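Workshop Robotics, Unit 4: Two Arms on One Table

Read this before you come in. Bring your own notebook and the wiring sheet from Unit 3.

Frame and mounting

The Prondale shed build uses two arms on a shared base, facing a white table. Bolt the base down first, then the arms, then the table. If the table goes in before the arms you will be reaching under it with a hex key, and the centre bolts are hard to get at.

Set the table height at 76 cm. Groups who went lower found the elbows fouled the front edge on a long reach.

Leave slack in the cables at every joint. Move each arm by hand through its full range with the power off, and watch the wrist loop in particular. Re-tie anything that pulls tight.

Grippers

Parallel jaws on both sides. Cap the closing force at 40 per cent for soft plastic. Log the jaw opening at first contact in your Stisell file, one line per grasp.

The first task is toy fruit into a wicker basket with a tall handle. Plan the approach so the wrist clears the handle -- the sensor housing makes it wider than the bare gripper. Blocks stay at the back of the table as clutter, and you don't move them between runs.

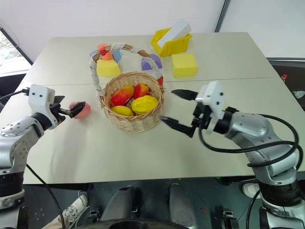 Leilani Abernathy asked whether both arms could go for the basket at once. They can, but the Clostau controller has no collision checking between arms in the version we run. Until you have written the shared zone rule (exercise 2), one arm parks while the other places.

Calibration

Do the hand-eye calibration again whenever a wrist camera has been knocked or unscrewed. Save the result under your group name. Last term two groups overwrote each other and lost an evening.

Exercises

1. Run 89 grasps with the left arm. Sort the failures into missed, slipped and dropped.
2. Write the shared zone rule and test it at quarter speed.
3. Read Bhuiyan, chapter 4, on grasping round objects. Compare it with your own slip figures.

Hand in the log and half a page of comments to Dinesh Selvanayagam by the end of March. Plots are optional -- label the axes if you include them.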